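Ticket 3717: Scheduled posts going out twice to followers on Hoarau
Opened by: Philomena Ansah
Product: Cendeck (web and phone app)
Status: Closed

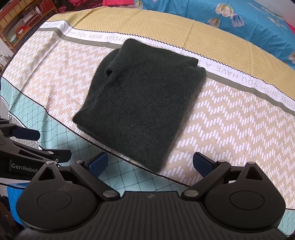
Attachment 1: green jumper, folded

Philomena Ansah wrote:

Hello, and thank you in advance to whoever picks this up. I run a small page for second-hand knitwear on Hoarau and I've been using Cendeck to schedule my posts since the spring, very happily I should say, so please don't read this as a grumble. The trouble is that since the last app update every post I schedule for the evening goes out twice. The first one appears at 6 pm as it should, and then the very same post turns up again an hour later with the same words and the same picture.

It wouldn't matter so much except that people comment on both, and twice now I've had two different people say "I'll take it please" under what they thought was the only listing. You can imagine the messages that followed. I've tried deleting the second copy as soon as it appears, but Hoarau seems to take the comments with it and then people think I'm being rude.

Things I have tried so far:
Logging out and in again on the phone.
Removing the app and putting it back.
Scheduling from the laptop instead of the phone (same result).
Posting straight away without scheduling (this works properly, one post only).

I haven't disconnected the Hoarau account because there's a warning about losing drafts and I have a good many of them saved up.

Tomás Vilela (Cendeck support) wrote:

Hello Philomena, thank you for such a clear write-up, and for trying all of that before getting in touch. You were quite right to leave the account connected - the warning is a real one, and we'd like to keep your drafts where they are.

The fact that posting straight away works and scheduling doesn't is very useful to us, as those two go through different parts of the system. The gap of exactly one hour also rings a bell. Could I ask you to look at two things for me when you have a moment?

First, in Settings, then Channels, tap on Hoarau and tell me how many entries you see under "Publishing connections". There should be one.

Second, in Settings, then Region, tell me what time zone is shown on the phone and what is shown on the laptop. They ought to match, but they are stored separately and sometimes they drift apart.

Please don't change anything yet, just let me know what it says.

Philomena Ansah wrote:

Hello Tomás, sorry for the wait, I had a houseful over the weekend and didn't get near the laptop until this morning.

Under Publishing connections I have two entries. One says Hoarau and the other says Hoarau (Skukska). I have no idea what Skukska is, although the name is a bit familiar. The phone says London and the laptop says London too, but next to the Skukska line there's a little clock and when I press it, it says Paris. I've never set anything to Paris! I did go there once but that was long before I had the page.

I also had a look through the queue while I was in there, and there are 4 posts waiting for this week, each with a tiny chain symbol beside it. Is that normal? I don't remember seeing it before.

Tomás Vilela (Cendeck support) wrote:

That's the culprit, I'm fairly sure, and thank you for pressing the little clock, as I hadn't thought to ask you to.

Skukska is a cross-posting add-on that some of our customers used to copy posts between networks. Might you have tried it at some point, perhaps on a free trial? When a trial ends the connection is meant to go to sleep. The last update to our app woke up a number of sleeping connections by mistake, and yours seems to be one of them. It reads your queue, sees a post meant for 6 pm, and sends its own copy by its own clock. The chain symbol means a post is shared with more than one connection.

I've passed the fault itself to our developers. In the meantime, please do this in the order given:

Go to Settings, then Drafts, and press "Save a copy". This keeps your drafts safe whatever happens.
Go back to Channels, open Hoarau, and press and hold the Skukska line only.
Choose "Remove this connection". Leave the plain Hoarau one alone.
Open each waiting post and press Save once, so that the chain symbol goes.

Then schedule one test post for later today, if you don't mind your followers seeing it, and let me know how you get on.

Philomena Ansah wrote:

It was Drorkden! I've just remembered. They had an offer on their sellers' newsletter for a month of Skukska and I signed up one evening, used it for perhaps a day and forgot all about it. I do feel silly.

I've done everything in your list. Saving the drafts took ages, there are over 70 of them, which tells you something about my habits. The Skukska line has gone and so have the chains, apart from one post where I had to press Save a second time before it took any notice.

The test is set for tonight, just a line asking people whether they'd like to see more cardigans.

Philomena Ansah wrote:

One post only! I sat and watched until well past seven and no second copy came. Lots of answers about cardigans as well, so the test did me a favour. Thank you ever so much for your patience, Tomás.

One small question before you close it: is there any way to merge the comments from the old doubled posts, or are they stuck as they are?

Tomás Vilela (Cendeck support) wrote:

Delighted to hear it. I'm afraid the comments belong to Hoarau's side and we can't move them across. What a few people do is leave the older copy up, turn off replies on the second, and put a note there pointing to the first. You can turn replies off from the three dots at the corner of the post.

I've added your note about having to press Save twice to the developers' report, as another customer mentioned the same thing in November. I'll close the ticket now, but it will reopen by itself if you reply to it.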